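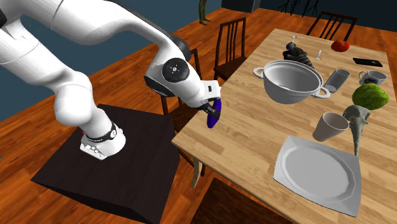

The arm in the simulator with the eggplant in its fingers, next to the dining table.

Recording pick-and-place demonstrations by remote control

Posted by Jean Baird, 2021-07-07

This page covers how we record demonstrations in the Skotano simulator, driving the arm with a handheld controller. It assumes Skotano is installed and that you have run the first-start tutorial. If the arm does not move when you press the deadman switch, go back to that tutorial and finish the pairing section.

The task used throughout is "put the eggplant in the pot." It makes a good first task because the pot is large, has an open top and sits near the middle of the table. The rest of the tabletop is crowded, so you still have to think about the path.

Before you start

Open the dining room world and load the cluttered table layout. Check that the status line reads READY and that the recorder is set to manual. In automatic mode the recorder begins as soon as the arm moves, and you will end up with a lot of fumbling at the head of every file.

Set the speed scale to half. You can raise it later. People who start at full speed tend to overshoot and then correct, and the corrections go into the training data along with everything else.

Set up two views. Keep the main one wide enough to show the whole arm. Put the second one low and level with the tabletop. Depth is hard to judge on a flat screen, and the low view tells you how high the fingers are.

Step 1. Home the arm

Press Home and wait for the arm to stop. Every demonstration in a set should begin from the same pose unless you are varying it on purpose. If you are, write that down in the notes field.

Step 2. Start the recorder and approach

Press Record, wait a second, then hold the deadman switch and move toward the eggplant. Come in from above. Turn the wrist so the fingers close across the narrow end. The fat end is rounded and slides out of the grip more often than not.

Go straight down for the last part of the approach. If you come in at a slant you will push the eggplant before you have hold of it.

Step 3. Grasp

Squeeze the trigger slowly and stop when the force bar turns green. Squeezing past green does no harm to the object in simulation, but the physics gets jittery and the eggplant may jump.

Hold still for a moment after closing. This pause gives the model a clean mark between reaching and lifting.

Step 4. Lift and carry

Lift before you move sideways. The eggplant hangs well below the fingers, so the height that matters is the height of its lower end. Watch it in the low view. If you are holding it off the side of the table, as in the picture, raise it clear of the pot rim first and only then bring it in over the table.

The pot has a loop handle on the left and another on the right. When you come in from the left, the near handle is the part you are most likely to catch. Either go higher or swing a little toward the front.

Look out for the things close to the pot too. The twisted figurine is directly behind it and the drinking glass is to its right, so stopping short is safer than running long. A demonstration where you knock something else should be thrown out, even if the eggplant ends up in the pot.

Step 5. Release

Stop over the center of the pot. Lower until the bottom of the eggplant is below the rim, then open the fingers all the way. Don't drop it from high up. It bounces, and the result depends on luck.

Raise the arm straight up until the fingers are clear, let go of the deadman switch, and press Stop.

Step 6. Label the file

Choose Success, Fail or Discard. Use Fail when the attempt was reasonable and the object ended up somewhere else. Use Discard for operator mistakes such as a slipped controller or a phone call. Files with no label are skipped at export.

How many to record

For this one task at Cundevmont we recorded 2,060 attempts and kept 1,515 after review. That is more than you need to get going. Our first usable policy was trained on 1,000. A practiced operator can work for an hour or so before the quality drops, and then it is better to hand over the controller.

Common problems

The arm lags behind the controller. Close the second view and see if it clears up. If it does, lower the resolution of that view and open it again.

The arm stops during the carry. You have probably reached a joint limit. Back up the way you came and take the turn with the elbow higher.

The eggplant slowly rotates in the grip. You are holding it too far from its center line. Put it down, mark the file Discard and start over from Home.

Playback doesn't match what you recorded. Check that the layout seed in the file is the same as the one loaded. We plan to have Skotano check this on opening in the September release.

Next page: Exporting demonstrations to Prillura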